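The New Arm on Our Bench
Aug 7, 2018

I've worked in the sample prep room at Sotness for long enough to remember when the whole job was you, a stool and a podcast. This summer we got a robot arm, and people at the Menmont office keep asking me what it's like, so I finally put up a page. It's short, I'm afraid - I'm better at talking than at taking pictures!

Some background first. The project is called Cirnumo (I wasn't asked about the name). The idea is to hand over the picking up and putting down, all the small moves we repeat until our wrists complain. In November, before any of this started, I kept a tally in the back of my notebook and got to 1,012 transfers in one week. Just me, one bench. When I showed it to my manager she went quiet and then asked if she could photocopy the page.
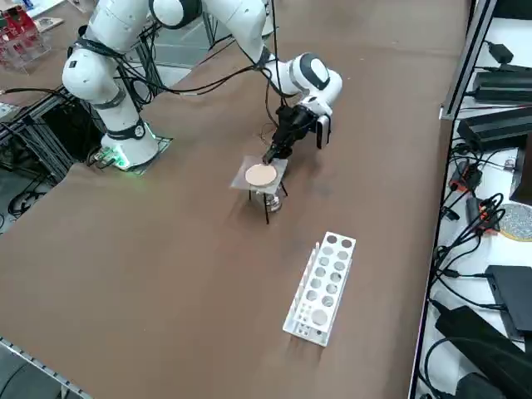 So what changed for us? Well, there are 4 of us in prep and there are still 4 of us, which was the first thing everyone wanted to know, me included. But the day has a different shape now. I used to sit down at the bench and stay there until lunch. Now I do a lot of setting out, checking positions, going off to do paperwork and coming back to look. My step count has gone way up and my shoulder is much happier.

The placement thing took me a while. If you work by hand you never think about where a rack sits, because your hand just goes and finds it. The arm wants things where it was told they'd be. I nudged something with my elbow in the first week and spent the rest of the morning sorting it out, and I've been much more careful with my elbows ever since.

We did lose something too, and I want to be fair about that. Prep used to be where the gossip happened - two people side by side, hands busy, talking about nothing. Now one of us is usually at the bench and the others are scattered all over the building. We've started having coffee together in the middle of the morning to make up for it, and I guard that half hour like a dragon.

The training was better than I expected. It was 2 days with the people from Lý, who set up the first routines and then made us build one ourselves while they sat on their hands. Mine was slow and took a very scenic route across the table, but it was mine and I was ridiculously proud of it. I've trimmed it down a lot since.

Our log shows 2,269 moves done by the arm so far, practice ones included. I still do the fiddly samples by hand and I hope that stays, I like them!

More pictures when we get to the second bench. If you're over at Menmont and want to come and see it, send me a note first and I'll save you a coffee.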